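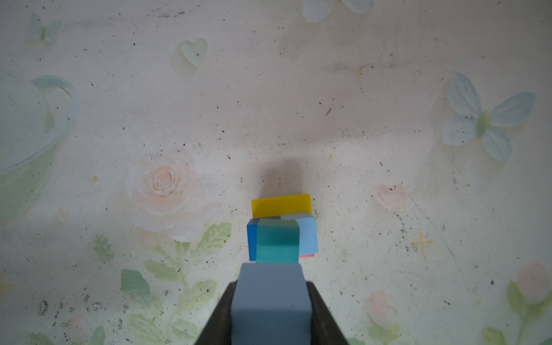

Coloured blocks on the butterfly tabletop, one of the tables you'd be working at.

Block builders wanted for November (paid, beginners very welcome!)

Hello! I'm Danjuma, I look after the play sessions at Jellus, and I'm looking for 9 people who'd enjoy spending a few afternoons stacking, sorting and generally fiddling about with coloured blocks. It's as nice as it sounds, though your neck might complain a bit by the end of the day.

We're putting together a little book of building ideas called Flomier, meant for families with small children and not much floor space. Everything in it has to fit on an ordinary table. I've written 30 of the building cards so far, and I'm far too used to them now to spot where they go wrong, so I need fresh hands. Some cards ask for a tight little cluster, some for a tower, and a couple just give you a few colours (yellow, teal, a deep blue and a light one, say) and leave you to get on with it.

What you'd be doing

You get a card and a pile of blocks, you build what you think the card is asking for, and then you tell me which bits were muddling. Then you clear the table and start the next one. Kári Overgaard, who is drawing the pictures for the book, will be sitting in and may ask you to build something a second time, more slowly.

Who I'm after

Anyone over 18, really. Grandparents, students, childminders, people who haven't touched a block since they were five. You do need to be comfortable telling blues apart, as several cards use two or three of them close together. If you find that tricky, please still write to me – I have a separate set of cards I'd love your opinion on. Long sleeves are a menace with towers, so come in something you can roll up.

Where and when

Upstairs at Bundgaard, Tuesday and Thursday afternoons through November. Each session lasts two hours with a tea break in the middle, and I'd like you to manage at least three. There's a lift, and the 672 bus stops outside.

Pay

£30 a session, paid at the end of the week, plus your bus fare. You'll also get a copy of Flomier when it's printed.

How to apply

Drop a note in at the Bundgaard front desk marked "Blocks", with your name, a phone number and which afternoons suit you. No CV please! A line or two about the last thing you built or mended would be lovely. I'll ring everyone back, including the people I can't fit in this time.

Danjuma Ogundipe
Posted October 26, 2025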